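Trirota Press is looking for beta readers for the second book in the Oltano series, a paranormal romance with a good deal of suspense in it. The book runs to nearly 400 pages in draft. Reading starts in the last half of September and you'd have four weeks.

You don't need to have read the first book. We want half the group to come in cold, so please tell us which half you belong to.

## What the book is

Mokel is a river town run by two bear-shifter families who haven't spoken in a generation. The heroine is a human land surveyor hired to settle the boundary between them. The hero is the older son of the family that stands to lose. There is a murder in chapter three, and the romance is slow for the first third. Expect open-door love scenes, some violence, and the death of a parent. No animals are harmed.

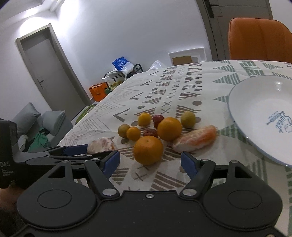

Ozoliņš read for us on book one and wrote afterward that the slow start was the part worth arguing over, and that the questionnaire should have asked about it sooner. It now does, after chapter five.

## What we ask

- Read the whole draft, in order, on your own device.
- Fill in two questionnaires, one after chapter five and one at the end.
- Mark any spot where you stopped reading for the night, even if the reason was only that it was late.
- Leave spelling and commas alone – a proofreader gets the text after you.
- Keep the draft to yourself until the book is out.

We are mostly after your view of the pacing, the family feud and whether you guessed the killer. If you did guess, we need the chapter.
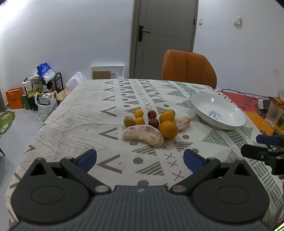

*Tablecloth with chevrons and triangles, fruit in the middle.*

## Who can apply

Anyone 18 or over who reads English comfortably. You should have read a few paranormal or fantasy romances in the past year. Two places are held for people who survey land or have done so, as the author would like those chapters checked. Friends and family of the author can't take part.

## What you get

This is unpaid. Each reader who returns both questionnaires gets a signed paperback and a line in the acknowledgments, under whatever name you choose. You may also leave your name out.
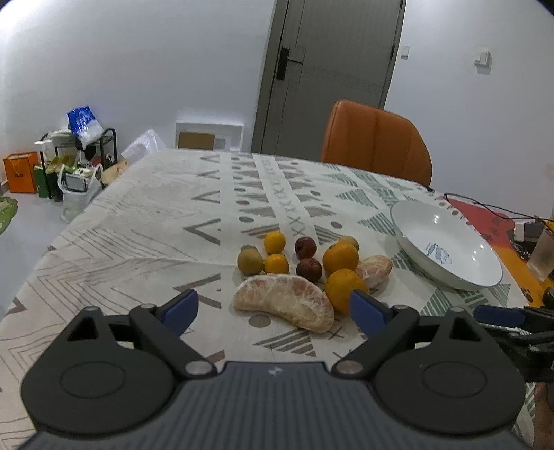
*The table and its pale patterned cloth.*

## How to apply

Use the reader form on the Trirota site. Give us your three most recent reads in the genre and up to 500 words on one of them – what worked, what dragged, where you lost patience. Negative opinions are fine. Please say whether you want EPUB or PDF.

Applications are open from September 3, 2026 and close when we have 69 usable ones. Everyone gets an answer by email, including those we can't place this time.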